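Replacing worn finger pads on a hand-held gripper after a grip-width fault

Applies to: Musent hand-held grippers with two opposed fingers and bonded rubber pads. The same steps work on the older Quansah fingers, with one difference noted under Step 4.

Symptom

The width reading drifts over a session. At the start of the day the fingers close fully and the log shows zero. Later the log shows the fingers closed at 2 mm when they are plainly touching. Thin objects such as cards and washers start to slip, and trajectories replayed on the robot arm close too late or release too early.

We first saw this in March on a tool that had passed its morning check. The log looked clean apart from a slow rise in the closed-width value. Two people recalibrated it, and each time the offset came back within 30 cycles. Recalibration hides this fault for a short time and should not be used as a repair.

Cause

The pad is a rubber strip bonded to the inner face of each finger. When the bond lets go at the tip, the strip lifts and forms a lip. When the fingers close, the two lips meet before the flat faces do. Pressure flattens them on some cycles and folds them on others, so the zero point moves.

The lower edge wears in a different way. The covering tears into strands, and a strand can get pulled between the faces during a close. The result is the same kind of offset, but it comes and goes.

Both types of wear can be present on one tool. Check for both even if you have already found one.

Safety

Do the whole job with the tool off and the battery out. The Vondau drive board holds its last commanded position after a fault, and it will try to return there on power-up. On a tool that stopped half closed, this means the fingers move as soon as the battery goes in. Keep your own fingers out of the gap until the ready light is steady.

Solvent goes on a cloth, never directly on the finger. It will run down into the pivot and strip the grease.

What you need

Pad set, matched pair
Plastic scraper
Isopropyl alcohol and lint-free cloth
Contact adhesive, the Musar two-part type
Small clamp with flat jaws
Feeler gauge
Hex key for the fingertip fastener
Side cutters

Step 1. Confirm the fault

Open the fingers all the way and set the tool down on a clean, flat surface with both inner faces in view. Look along the top edge of each pad. A sound pad sits flush and its edge is straight. A failed one shows a raised or curled section, which often catches the light before you can see any gap under it.

Next, look at the bottom of each pad for frayed material. Do not pull on it. A hard pull on a loose strand can take a good section of pad with it, and you lose the evidence of where the wear began.

Slide the thinnest leaf of the feeler gauge under any lifted edge. If it goes in, the bond has failed and the pad must be replaced. If only the lower edge is frayed and the bond is sound, you can trim the strands with side cutters and go straight to Step 6. Treat that as a temporary fix and write it on the tool's card.

Step 2. Save the calibration file

Copy the current file off the tool before you change anything. You will want the old closed-width value for comparison. If the file is lost, the sessions recorded with the worn pads cannot be corrected.

Step 3. Remove the old pads

Take both pads off, even if one looks fine. A new pad against an old one gives an uneven face and wears fast.

Start at the lifted edge and work the plastic scraper down toward the base. Do not use a metal blade. A groove in the finger body will show through the new pad as a soft spot. If the adhesive will not move, hold a cloth damp with alcohol against it for two minutes and try again.

Step 4. Check the finger body

Wipe the bare face and lay the edge of the feeler gauge across it. There should be no light under the edge. Check that the fingertip fastener, where fitted, is seated. On Quansah fingers the tip is a separate part and can sit slightly proud, so loosen it, press it square and tighten it again before bonding.

Move each finger by hand through its full travel. Grinding or side play at the pivot is a separate fault. Stop and deal with it first — new pads on a loose pivot will fail the same way.

Step 5. Bond the new pads

Apply a thin, even layer of adhesive to both surfaces and take it right up to the top edge. Most of our early failures were bonded well in the middle and dry at the tip. Place the pad from the base upward so that air is pushed out at the top. Clamp it flat, wipe off any squeeze-out, and leave it overnight.

Step 6. Recalibrate and prove the repair

Refit the battery, wait for the steady ready light, and run the closed-width calibration. Then run 2000 open and close cycles with nothing in the jaws. Compare the closed-width value at the start and at the end. Any upward trend means a pad edge is lifting again, and the tool stays out of use.

When to pull a tool from service

Inspect the pads at the start of each shift with the fingers fully open over a plain surface. The tool below is due for both pads: there is a lifted bit of rubber near the top of the left one and a raised lip along the top of the right, with frayed material lower down on each.
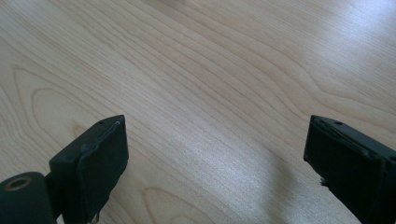 Bart Dekker: We had the same drift and lost a week to the encoder before anyone looked at the rubber. I would add one thing to Step 2. Note the session number at which the closed value first moved, because everything recorded after it needs to be flagged as well. We corrected ours with a straight offset and the replays still dropped thin parts. The error was different on every close, so a single number could not fix it.

Agreed, and the flag is now part of our own procedure. A fixed offset is only safe when the closed-width value is wrong by the same amount on every cycle, and a lifting pad does not behave that way. Sessions recorded after the first shift in value should be kept out of replay on the arm until each close has been checked against the video.

For torn strands without a lifted edge, check the log for single-cycle jumps. Remove those cycles and keep the rest of the session if the value returns to zero between them.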